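Oberholzer House Residents' Association
Linen and Bedding Working Group
Minutes of the meeting held Mar 31, 2025, second floor lounge

Present: five members, the secretary taking notes. Apologies from two.

1. Previous minutes
Agreed, with one correction. The last minutes say the group "welcomed" the new folding guide. The group received it. Two members asked for this to be put right.

2. Money
Balance stands at $3121. The Skodetti laundry contract takes $2000 of that in September, whether or not anyone is happy with the service. A member asked what the Pretance bedding catalog subscription is for. It could not be explained. To be canceled unless someone makes a case for it before the next meeting.

3. Bedspreads and large cloths
The main item, and it took most of the hour.

The folding guide says any large cloth can be brought down to shelf size in four folds by one person on a made bed. Members had tried it at home with mixed results. One reported success with a plain sheet. The others had used patterned throws and bedspreads and lost track of the edges by the second fold. It was pointed out that the drawings in the guide show a perfectly flat rectangle with no pattern at all, and that no one present owns such a cloth.

The mustard cloth was discussed as the test case. It is large, it has swirls and paisley-type curls over much of it, and the guide's advice to "follow the border" is not much help when there are bands of decoration running all over the place.

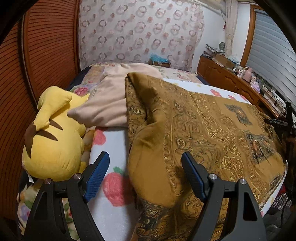 Item 3: the mustard cloth, partly folded, on the bed with the fruit-print mat.

One member felt the cloth was well on the way and only needed the raised corner brought down. Others were not persuaded. A raised corner with a hollow under it means air in the fold, and air in the fold means a lump on the shelf. The bunched part was also mentioned. The guide has nothing to say about bunching.

There was a side discussion on whether to fold on top of the white mat with the red fruit or take it off the bed first. The guide says to work on "a smooth base." The view of the meeting was that a mat or thin mattress is fine if it stays put — and that the guide's author has probably never had to strip a bed just to fold a bedspread.

Proposed: that the group adopt the guide for all 100 items in the linen closet. Not carried.
Proposed instead: that the guide be used for plain sheets only, and that large patterned cloths be folded by two people standing up, as before. Carried, one against.

4. Closet labels
The Zinier label holders have arrived. They are supposed to clip to any shelf. They do not clip to ours. Secretary to ask about a refund and to keep the packaging.

5. Other business
A request to buy storage bags was put off. The last ones split.

Next meeting to be set by email.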